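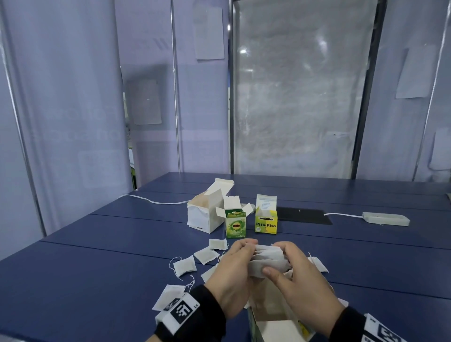

Opinion > Food and Home > Columns

The case against putting the tea bags back

April, by Hương Đỗ

A tea box holds its contents once. It holds them on the day it leaves the factory, and after that it is a souvenir of how neatly they used to fit. Anyone who has tipped one out on a table and tried to return the bags by hand will know the feeling: you gather a good thick stack, square it up between your palms, press in from the side with a thumb, and find that it has grown.

I don't understand where the extra comes from. Paper, presumably, which likes to be flat until you ask it to be flat beside other paper. The edges crumple, the corners wander off, and then there are the strings. A tea bag with a string is a small rectangle attached to a grievance. Put six of them down loose and within a minute one has thrown out a loop long enough to catch your sleeve and another has hidden under your wrist.

My household keeps several boxes on the go, so the job comes round often. I used to do it properly. I decanted, I sorted, I combined two half boxes into one full one and felt briefly like a person with a pension plan. Last spring I bought a Buvell caddy, which the shop said would take 79 bags. It may do, if the bags are put in by whoever counted them. I got in 36 and the lid sat up like a hat.

The storage trade has a great deal to answer for here. There is now a Venano drawer insert for tea, with compartments, and a Wuvavus tin with a little door at the bottom so that the oldest bag comes out first. Does anyone have old tea? In our house the bag at the bottom of the box is there because it is peppermint, and a door will not help it.

What I would defend is the cardboard box, left alone. Open the flaps, fold them outward, stand it on the shelf and take from the top. When two or three bags fall out, let them live beside it. When it is nearly empty, resist the urge to pour the remainder into the next one, which is already as full as it will ever be. I once spent 31 minutes on a merger of this kind and ended with the same number of boxes, plus a saucer.

People will say this looks untidy, and it does. So does a loaf with its bag twisted shut, and we don't buy a filing system for toast. If you must have the bags back in, do it a handful at a time, strings tucked to the inside, and stop when the cardboard starts to bulge. The rest can go in a mug. It is where they were heading.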